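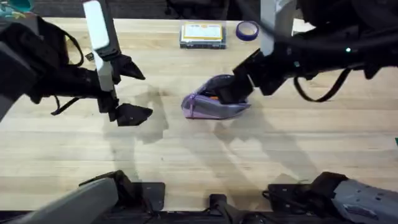 Darlene Sutherland thinks I should stop being so precious about it and just buy the folding toothbrush. She wrote in after my last column to say that a person who leaves home with one small bag and no spares is showing off, and that her own bag weighs as much as a Thanksgiving turkey and has never once let her down.

Columns > Everyday > Opinion

Latest Travel Kitchen Letters Archive

I've been chewing on that for a week, Darlene, and I want to argue back a little.

My beef is with the travel size. All of it. The tiny shampoo, the tiny toothpaste, the hairbrush that would suit a doll. I spent a good part of my thirties buying this stuff at the drugstore by the Staltstead bus station, usually at 6 in the morning and always at a price that made no sense. You pay nearly the full-size price for five days of toothpaste, and then on the fifth day you're squeezing the thing flat with the handle of a comb. I have a drawer at home with 11 little bottles in it, and I couldn't tell you what's in four of them. One is green.

And we've all gone along with it! We decided that going away means becoming a smaller, worse-equipped version of yourself. My brother-in-law takes a full bottle of dish soap to his cabin and thinks nothing of it, but put him on a train to Boychuk and he's decanting mouthwash over the sink like a chemist (and spilling most of it).

What I do now is take the real thing and take less of everything else. Real toothpaste, the tube I'm already using. Bar soap wrapped in a washcloth. One comb. If I'm gone overnight I skip the shampoo altogether, and my hair has survived. I did this in February for a wedding and the only thing I had to borrow was a nail file.

I'll grant Darlene one point. There is real comfort in the heavy bag. Iraklis Chatzigeorgiou, another regular letter writer, told me he keeps his packed all year under the bathroom sink, with bandages, antacids, a sewing kit and 40 dollars in ones. He's used the sewing kit twice and the money constantly. I like that. Those are full-size things for full-size problems, and I'd sit next to him on any bus.

But the folding toothbrush, no. I had one. It folded while I was using it.

Letters are welcome, especially from anyone who knows what the green stuff is.

Contact the letters desk | Copyright Plustport Weekly | Back to top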